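Stop Deleting on the Card

Posted 8/8/24 by Peninah Mollel
Filed under: Opinion > Workflow > Storage and Backup

Print this article | E-mail to a friend

Most working photographers I know delete pictures in the camera. They do it between locations, at lunch, or while the client is looking for a jacket. I think the habit should be dropped completely, and the reasons have more to do with file handling than with taste.

Start with what the delete command does. A memory card keeps a table that records where each file begins and which blocks it uses. When a file is deleted in the camera, the picture data usually stays where it was for the time being. The camera changes the table so those blocks are marked as free, and the next frame may be written into them. If the next frame is larger than the gap, it can be split across two or more places. A card that has been picked over all day holds files scattered in pieces. A card that has only been filled in order holds files laid end to end.

The difference is invisible until the table is damaged. Recovery software works best on files stored in one run. It looks for the start of a file, reads forward, and stops when it finds the end. With a split file it reads the first piece correctly and then runs into something else, and the result is a picture with a good top third and bands of color below it. I have recovered cards for other people for long enough to sort them by habit before I see the file list. The cards that come back nearly whole belong to the shooters who never touched the delete button.

The second argument concerns judgment. The rear screen shows a small preview with the camera's own contrast and sharpening applied. It is good enough to check whether the flash fired and whether the horizon is level. It is a poor place to decide whether a face is sharp, and a worse place to decide whether a frame is needed. Group portraits are the obvious case. A frame with one person blinking looks like waste at four in the afternoon. Three weeks later it may be the only one in which the person beside them has a usable expression, and a head swap takes ten minutes.

Yetunde Anozie and I covered a two-day trade event in Sumanstead last September. She deleted as she went and I did not. She delivered on time and the client was satisfied, so I will not claim her method failed. But the client came back later asking for any frame that showed a certain banner behind the speakers. I had 6. She had none, and she was sure she had shot several. The banner had no value on the day, which is exactly the kind of fact that cannot be known on the day.

The usual defense is space. It was a fair defense when cards were small and cost as much as a lens filter. It is weak now. Removing 300 frames from a large card frees a small part of it, and the time spent pressing buttons would have been better spent watching the room. If a job really does threaten to fill the cards, carry another card. If the budget will not allow another card, lower the burst rate before reaching for the delete button. Burst rate is where most of the surplus comes from anyway.

A better defense is speed at the desk. Boyang Cai, who edits for several studios, argues that a photographer who trims in the camera hands over a cleaner set and saves the editor half an hour. I accept the half hour. I do not accept where it is taken from. Most cameras made in the past decade have a rating or lock button. Marking a frame takes one press, changes nothing but a small piece of data, and can be reversed. Most sorting programs read the ratings on import. An editor who wants the trimmed set can filter on them and get the same result, with the full set still behind it.

There is also the matter of accidents. Delete and delete-all sit close together in more menus than they should. A locked frame survives delete-all on the cameras I have used, but it does not survive a format. I would like makers to put formatting behind a hold of two seconds or more, with the number of files shown on the confirmation screen. Some do something close to this. Until all of them do, the safest rule is to stay out of that part of the menu while there is unsaved work on the card.

My own routine is plain. Cards are formatted in the camera that will use them, before the job, after I have checked that the last job exists in two other places. They are filled in order. A full card goes face down in the wallet and an empty one face up. Nothing is removed from a card until both copies have been opened and a sample of files viewed at full size - opened, as opposed to listed, since a file can have a name and a size and still be unreadable.

Deleting still has a place, and it is on the computer, after backup, on a large screen. I am not in favor of keeping everything forever. I throw out more than half of what I shoot. I throw it out when I can see it properly and when a mistake can be undone from the second copy.

Comments (4)

Jianguo Ren
Agree on fragments. I would add that pulling the battery while the write light is on does more harm than any amount of deleting.

Yaqin Ding
What about test frames of the light? I shoot a dozen of my own hand before every portrait. Surely those can go.

Peninah Mollel
They can stay too. A dozen frames is nothing, and I have used mine to match white balance later.

Boyang Cai
For the record, I said forty minutes. I do like the ratings idea, if people would use them the same way from one job to the next.

Print this article | E-mail to a friend
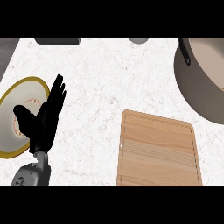
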